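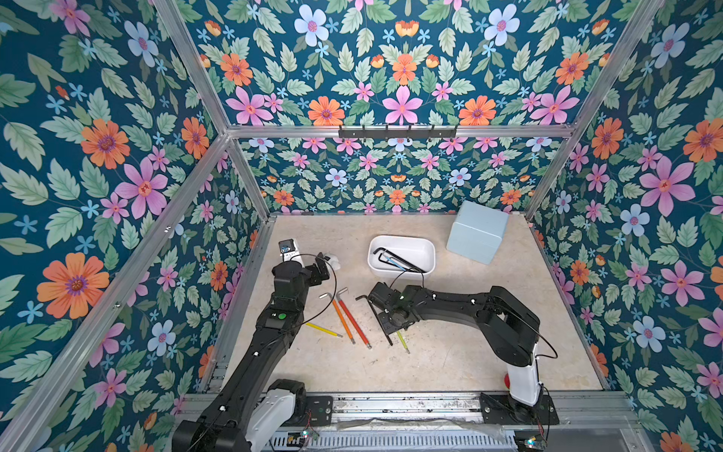

Fig. 1. Two-arm cell, hex key sorting task. Note the cable loops at both wrists.

Session 7. Cable snag during a pick: what failed and what to check

Course notes, Magdolna Fodor. Hand this sheet back with your log pages.

1. The task
The two arms pick hex keys off the table and put them in the white container. Keys are placed by hand at the start of each run, and the arms work from both sides. In Fig. 1 three keys are in the container and five are still out on the table. The lime-green one and the black one are both at the right gripper, so that is a crowded pick.

2. The incident
In February the Berkari group was running this task on the cell in the Okovberg lab. The right arm went down for a key close to the container, closed on it and started to lift. The loop of cable at the wrist had caught under the rim of the container. The arm kept moving. The container tipped, the cable went tight, and the wrist motor stopped responding. The other motors in the arm still had power and held position, with the gripper closed and the cable under load.

Noémie Vidal was the operator. She pressed stop, and then reached in to free the cable before the power was off. When the cable came loose the forearm swung toward her hand. She was not hurt. The report treats the reach as the more serious of the two events, and so will we.

3. Log extract
Step 3588: gripper closed
Step 3590: lift starts
Step 3603: wrist motor, no reply
Step 3603 onward: target positions still being sent to all motors

The software did not check for a missing reply. It used the last position it had received from the wrist and carried on. From the log alone the wrist looks as if it was simply holding still.

4. Causes
Direct cause: cable connector pulled partly out at the wrist motor.
The loop was longer than it needed to be. It had been left long after a motor swap so that the wrist could turn fully, but this task uses only a small part of that range.
The container was not fixed to the table.
Stop ended the motion program but left the motors energized. The label on the button said only STOP.

5. Changes made
Cable tied to the forearm at two points, with enough slack for the wrist turn the task needs and no more. Container held down with double-sided tape. Program now halts after 3 missed replies from any motor. The button was relabeled, and a separate power switch was put within reach of the operator's chair.

The Clirkura checklist has been updated to match. Use the new version. The old one has 15 items and does not mention cables.

6. Before you start a run
Move each arm by hand, power off, through the full pick and place path. Watch the cable the whole way, mainly over the container.
Pull lightly on each connector.
Say out loud which switch cuts power.
If anything snags: stop, power off, support the arm with one hand on the forearm, then free the cable. An arm with no power will drop.

7. For next week
Read the Murthy handout, sections on lost communication and safe states. Write half a page on this: should a missing reply cut power to the whole arm, given that the arm then falls? Say what you would want when the gripper is above the container and when it is above a person's hand.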